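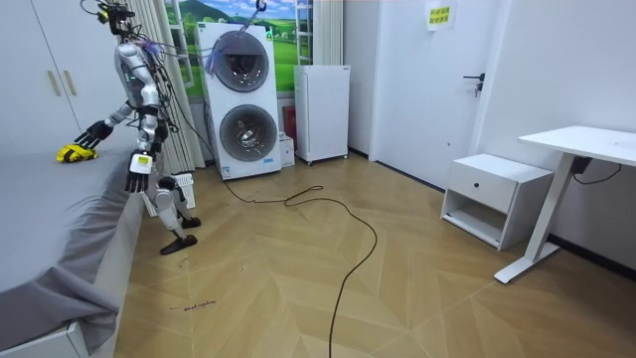 Lorna Tidwell
Contributing editor, Local Customs

Card of thanks

A card of thanks is a short notice in a newspaper, church bulletin or parish newsletter in which a bereaved family thanks the people who helped them during an illness, a death and a funeral. It usually appears a few weeks after the obituary and is a separate item, with its own heading and often its own price. It is one of the most rewarding small forms in local print, and anyone who enjoys old newspapers should spend an afternoon with a column of them!

Form and wording

Most cards open with the family name and the phrase "wish to thank" or "would like to express our sincere thanks." Then comes the list, and the list is where the pleasure lies. Neighbors are thanked for food, pallbearers for their service, the choir for its singing, nurses for their care, and the clergy for "comforting words." Some cards get wonderfully exact and mention the loan of folding chairs or the plowing of a driveway before the burial. The closing line is nearly always a blessing or a promise that the kindness will be remembered.

The name of the deceased may come first, last or nowhere at all. Older cards often say only "our dear mother" and leave the surname to the signature, which can read simply "The family." Researchers who work with them soon learn to keep the matching obituary close by.

Cards were generally sold by the line or at a flat rate. Where a flat rate applied, families tended to fill every word they had paid for, and the result is a much fuller picture of who turned up and what they brought.

The Prendness cards

The town of Prendness has an especially lively run of these notices. They were carried in the Inance Valley weekly, on the page facing the obituaries, under a heading set in small capitals between two thin rules. A single October issue holds 21 of them, and 39 appear across that whole month, a remarkable showing for a paper of its size.

Zadinier, the job printer on the main street, also sold a printed version for mailing. It came folded, in packs of 24, with four verses to choose from and a blank space for a handwritten line. The Szulc funeral home kept a stock of these packs and included one with each service. Many families used both, mailing the printed cards to people who had sent flowers and placing a notice in the paper for everyone else - a sensible arrangement that let them thank strangers as well as friends.
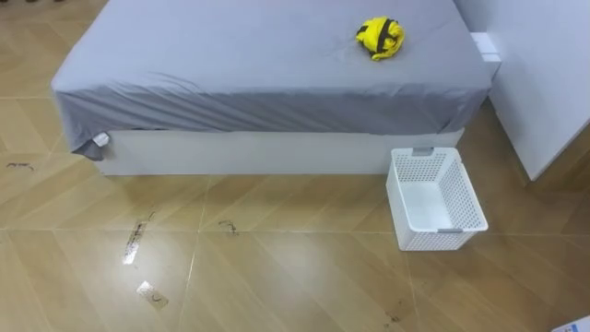
One longtime subscriber to the weekly remembers it a little differently, writing that in her family the newspaper card always came first, "because my grandmother thought a mailed card could miss somebody and the paper couldn't." She adds that the list was drafted at the kitchen table and read aloud twice before it went in.

Her account fits what the notices themselves suggest. Leaving a helper out was a real worry, and quite a few Prendness cards end with an apology to "anyone we may have overlooked." Now and then a second card runs the following week with one added name, and finding such a pair is a genuine thrill.

Use in family history

Cards of thanks are a terrific source for genealogists. They name married daughters, in-laws, hospital wards, lodges and employers that the obituary skipped. A thank-you to "the second shift" can place a person in a mill - and a thank-you to a congregation can point to burial records.

Indexes of local papers often leave them out, so they are best searched page by page, starting the week after the funeral and continuing for at least two months.

See also: Death notice; In memoriam verse; Funeral luncheon; Memorial folder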